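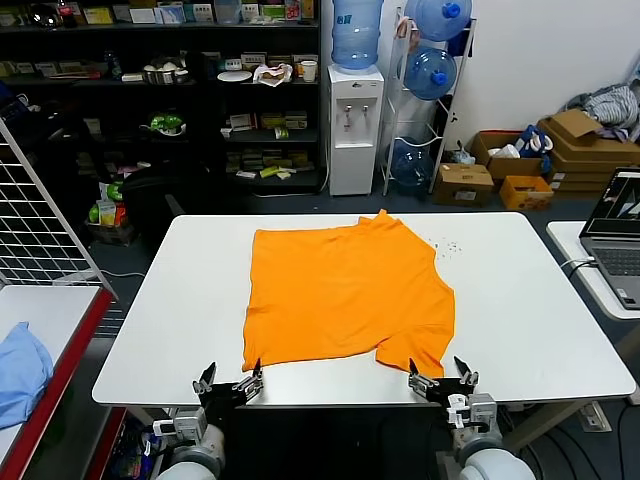

Fumiko Higuchi wanted to know one thing before she read any review of a folding machine, and she put it in the comments under our April notice: does the person who folds now still have a job in a year, and is it the same job? She said most write-ups give the speed and the price and leave that out.

It's a fair complaint, so I have tried to write this one from the folding table. I work at Trustodside, a small shop in Fallby that handles T-shirts for clubs, schools and a few restaurants. We have had the Kondeo two-arm folding cell since the spring, leased through Kuroda. I paid nothing for it and got nothing for writing this. I do stand next to it most of the week.

The Kondeo is two arms with a gripper on each, a camera for the overhead view and a small one down by each gripper. It runs off a laptop. You spread a shirt on the table, step back, and it picks the fabric up, folds it and goes back to its start position. You take the folded shirt away and lay out the next one.

Setup took a day and a half. The installer marked out the table and ran the calibration, and then we spent the afternoon finding out which shirts it would take. Plain cotton in one color is easy for it. It is much less happy with dark shirts under our old lights. We changed the tubes over that table and the trouble mostly stopped, but that was our money and it should be on the quote.

Shares 21 | Comments 2
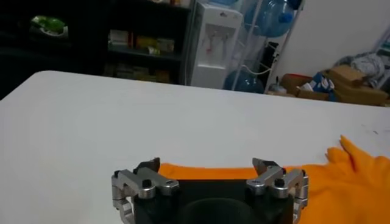

Reviews: Shop Equipment

The grippers are the best part of the machine. They are metal where it counts, with small tips. They come in low over the table, and on a good day they get hold of cotton cleanly on the first try. When they miss, the arm opens, backs off and tries again. After a second miss it stops and waits for you to press a key. The alert is a soft beep that can't be heard over the dryers. We asked Kuroda for something louder and were told it is on the list.

Speed is where people will be disappointed. On our best shift it folded 173 shirts. A person on our crew does 200 in the same time without rushing, and talks to the driver while doing it. If you are buying this to go faster, don't.

What it does change is how the day is divided up. Folding used to be a full post. Whoever had it stood in one spot all shift, and by late afternoon their wrists hurt. Now the same person lays out shirts, checks for stains and loose threads, bags the finished ones and starts the machine again when it stops. There is more walking in it. Two of us like it better. One of us, who used to fold with headphones in and be left alone, likes it a good deal less, and I think her view should count too.

Shirts also have to go down flatter than you'd expect. A few wrinkles are fine. A sleeve turned under the body usually isn't, and a corner is where the hold has to be good,

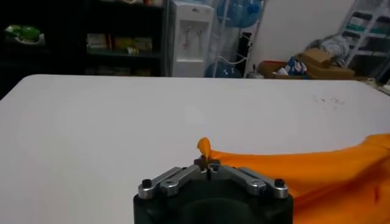
so a poor grip there gives you a crooked fold all the way down. We refold those by hand. Management wanted the refolds logged against whoever laid the shirt out. We said no, and after one meeting that was dropped. Anyone bringing one of these in should settle that question before the first shirt goes on the table. The software keeps a record of every stop, and someone will want to put a name next to it.

Hours have not been cut. The person who left last summer was not replaced, though, and I can't tell you that the Kondeo had nothing to do with it. We also got no extra pay for learning to run it. The training was a morning, and the manual is clear enough apart from the calibration chapter, which I would have the installer go through with you twice.

For a shop with steady runs of the same plain shirt and sore wrists, I would lease it. For mixed orders I'd wait for the next version. Kuroda will do a trial month if you ask, and you should put your slowest, fussiest order through it in the first week.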